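**Trail snacks are back at Patlow!**

The snack shelf by the Leung Street door is full again, and we could not be happier about it.

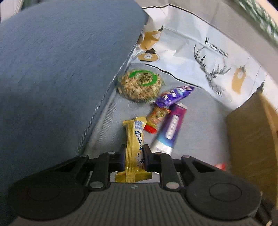 Summer hikes start at the Lundirska lot at 8 a.m., and the long loop takes most people 3 hours (longer if you stop at the overlook, and please do stop at the overlook!). Bring 2 bottles of water and something salty. The wildflowers on the upper stretch have been wonderful since May — whole slopes of lupine, and the bees are loving it. Dogs are welcome on a leash.

Members logged 2,222 miles last season, which still makes us grin. New trail maps are at the Florik desk, and we printed 100, so grab one on your way out.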